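Gripper Comparison, Olidville Bench
Progress report for October
Prepared by Tsehay Gebru for Masaru Amano, Mateos Equipment Fund

Masaru, you asked for a plain account of where the money has gone and whether the Coreck fingers are worth what they cost. I can give you the first. On the second I have more doubts than I had when we applied, and I'd rather set them out now than bury them in the final report.

What was done

Both gripper sets are mounted and running. Getachew Tufa fitted the Coreck fingers first, then the Gerkau pair, and we settled on a pick-and-drop routine with a single bin because it was the only task both vendors agreed was fair. The full comparison calls for 1,560 picks, split evenly between the two sets. We are not there yet. The Coreck half is finished and the Gerkau half is under way, and I won't quote a Gerkau rate from a part-finished run, even though I have been asked for one twice.

The Coreck fingers finished on 87 per cent. The supplier's sales sheet led us to expect better, and when I raised this with Felicidad Lumanlan, who handles our account there, she put the gap down to our lighting. I don't accept that. The lighting on the bench is even and has been left alone since we commissioned it. What I do accept is that our scoring is harsher than theirs. We count a dropped item as a failure even if the arm picks it up again on the second go, and Felicidad's team does not.

Wrist camera
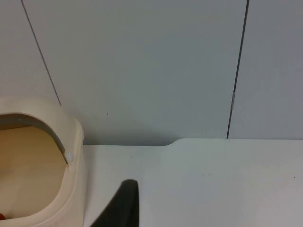 The wrist camera was the smaller line in the budget and has caused the larger share of the arguments. Zewditu Jemal wants it kept where it is, close in to the finger. I had wanted it moved back for a wider view. At the present mounting, with the arm beside the bin, we get the dark fingertip low in the picture and the arched opening of the container to its left, with the grey band around the inside of the arch easy to pick out. Zewditu's case is that the band is all the controller needs to find the opening. My objection is that a pale bin on a white table against a light grey wall gives it very little else to work with, and if the band is hidden by a bulky item we are relying on a faint edge between cream and white. We had eight runs stop with the controller reporting no target, and in my reading of the logs every one of them fits that explanation. Zewditu reads the same logs and blames the exposure setting. We have agreed to test her version first, as it costs nothing.

I would also like it noted that the software vendor's demonstration used a bright blue bin on a black mat. Anyone could find that.

Finger shape

The tapered profile was sold to us as the main reason to choose these fingers over a flat pair. It does get into corners. It is also hard to tell from the wrist view how much clearance there is between the finger and the side of the bin, and Getachew has been setting the approach distance by hand after each change of position. He is good at it, which flatters the results. A site without a Getachew should expect a worse number than ours, and I think the final report has to say so.

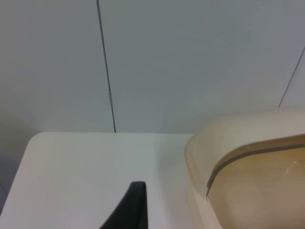
Wrist camera view with the finger to the left of the container, a strip of tabletop between them.

We now run approaches from both sides of the bin. The original plan had only one, and I suspect the published rates for this kind of gripper come from one side as well – I have asked and had no answer. I have not split our own figure by side yet. Getachew thinks it will make no difference. I think it might, and the split will be in the next report whichever way it falls.

Spending

The arm hire and both finger sets are paid. The controller licence is paid to the end of the term. We have not touched the amount set aside for a second camera and I am not asking to release it until the exposure test is done. If Zewditu is right we won't need it, and I'd be glad to hand it back.

Next four weeks

Finish the Gerkau picks under the same scoring, with no change to the bench in the meantime.
Run the exposure test, then repeat the stopped runs.
Split the Coreck results by approach side.
Get a written statement from Coreck on how their own rate was counted.

I am not recommending a purchase of either set at this stage. Coreck's quote lapses before we will have the comparison, and Felicidad has been told we won't be hurried by it. If they extend it, good. Zewditu and I are at the bench most mornings from 8 if you want to come and watch a run.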